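4.2 What the sound of a car tells its driver

We were delighted by how much drivers had to say once we asked them about noise. Our first round of interviews, held in the paddock at Ullby, was meant to cover braking and seat comfort, and the engine note kept coming up anyway – in answers about tires, about fuel, even about sleep the night before a race. So we rebuilt the second round around it, and the material that came back is the richest in the whole study.

Drivers use pitch as a clock. At Ullby the long back straight ends in a blind crest, and most of those we spoke to shift by ear there, with their eyes fixed on the braking marker. When we replayed their own onboard sound with the pitch lowered very slightly, they shifted late in the simulator and were often surprised to hear it. Fröhlich found much the same with hill climb drivers, and it is a pleasure to see the effect hold up so well on a flat circuit with closed cars.

The simulator sessions took place at our lab in Jusville. Each driver completed 30 laps in 3 blocks: full sound, shifted sound, and no engine sound at all. The silent block produced the result we had hoped for and a bonus we had not expected. Lap times dropped off at first, as predicted, but several drivers then began to lean on tire squeal and steering feel, and their lines through the two hairpins became wonderfully tidy. One of them asked to run the block again on her own time!

Rest breaks between blocks were taken in the washroom and lounge next to the simulator hall (Figure 1), so that drivers could cool down before putting the helmet back on.

Figure 1. Washbasin, Jusville. 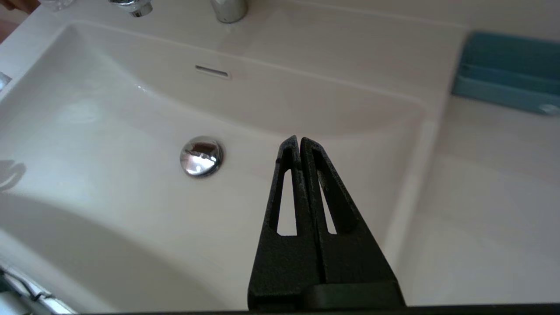 4.3 Differences between the two circuits

The Ikley group heard a different car on a very different track. Ikley is short and bumpy, with hardly any full-throttle running, and its drivers relied on sound mainly to judge wheelspin out of slow corners. Lowering the pitch barely troubled them. Taking the sound away did, and the loss showed up right at corner exit, where the Stoica data logger recorded more throttle corrections in every session. We think this is a lovely piece of evidence that drivers learn the sound of a place as well as the sound of an engine, and we return to it in Section 5 with the full throttle traces.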